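How to Estimate the CO2 Output of a Small Delivery Fleet

Filed under: Guides / Transportation / Emissions Reporting

By Edeltraud Ammann

The method below works from fuel receipts. It suits a business with up to 20 trucks and no telematics. The worked figures come from one truck on the Tandell to Gellberg route, for the month of June.

1. Collect the fuel records

Gather every receipt for the period and sort them by vehicle. Enter the date, the gallons and the odometer reading in a spreadsheet, one row per fill. The sample truck bought 172 gallons of diesel in the month. Discard the dollar amounts - they are not used at any point.

2. Correct for the start and end of the period

Fill the tank on the last day before the period and again on the last day of the period. Leave the first of these fills out of the total and include the second. If a fill was missed, use the nearest one and note the gap in days.

3. Separate auxiliary fuel

Refrigeration units and lift gates with their own tanks need their own rows. Do not merge them with the drive fuel, or the per-mile figure will be too high. Receipts from a shared yard pump, such as the one at Hämmerli, should be split by the pump log.

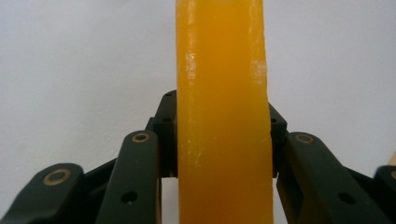
4. Apply the emission factor

Multiply gallons of diesel by 22.4 to get pounds of CO2. For the sample truck, 172 gallons gives 3,853 pounds. Divide by 2000 for short tons, or 1.93. Gasoline has a lower factor and must be calculated on a separate line.

5. Work out the per-mile figure

Divide the pounds by the miles driven in the same period. Use odometer readings only. Route planners such as Woseo leave out detours and yard moves.

6. Check for errors

Sort the rows by miles per gallon. A value far outside the truck's usual range points to a missing receipt or a mistyped odometer reading - 543 entered as 534, for instance. Correct the row and recalculate before adding the vehicle to the fleet total.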